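Hatix Tall Wardrobe Cabinet, White
Review by Reijo Salminen
16/10/2024

We needed somewhere to hang clothes in the back bedroom, where the ceiling slopes and a full-size closet was never going to fit. I had been looking at the Hatix since June and finally ordered one from Trurkuden. It cost 336 with delivery. I paid for it myself.

The cabinet came in 2 boxes. The longer one had a dent in one corner, but the panels inside were fine. Hardware is bagged and labeled by step, and the labels match the manual, so I didn't spend any time sorting screws on the carpet. The manual is all drawings. Step 6 shows the back panel going in, and the drawing doesn't make it clear which face points forward. Check that before you tighten anything. I had it in backward and had to loosen the top to turn it around.

Putting it together took me an afternoon on my own. You will want a second person when it comes time to stand it up. Clear the floor first and build it on its back.

The finish is glossy white on the panel edges, and it looks better than I expected for the money. It wipes clean with a damp cloth. It also shows fingerprints, mostly along the front edge next to the door where you grab it. The back wall inside is a pale gray, which I like. You can see what you have in there without turning on another light.

There is no full-width rod. You get short black hooks that mount high on the back wall, and the hangers go on those. I was doubtful about this, and I still think it's the weak point. A shirt or two on each hook is fine. Load up more and they push against each other and you end up taking three things off to get at one. If you own a lot of dress shirts, buy something with a proper rod. For the clothes you wear during the week it works.

The hook near the side panel sits very close to it. Anything with sleeves ends up against the panel. My black shirts hang straight enough there, but I wouldn't put a jacket on that side. Longer things on the other hook come down and bunch just above the shelf, so a T-shirt can end up with creases along the bottom.

The shelf has a lip along the front. I keep folded sweaters on it and they stay put. One side wall has a strip of slots running up it, nearly the whole height of the cabinet. The manual doesn't say much about those, and I haven't used mine.

The door closes without slamming and has stayed lined up so far. I did adjust the hinges once, after the first week.

Before buying this I looked at the Jorkau, which has a rod and a drawer but was priced at 1150, and at a Jeon model that was cheaper and felt flimsy in the store. For a spare room or a kid's room I think the Hatix is the sensible choice of those. For a main bedroom I'd save up for a wider one.

Good: clean finish, well-packed hardware, light interior, shelf with a lip.
Not so good: hooks in place of a rod, unclear drawing for the back panel, fingerprints.

I'd buy it again for this room. If Hatix ever sells a rod as an add-on I will order that too.
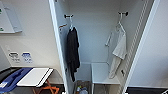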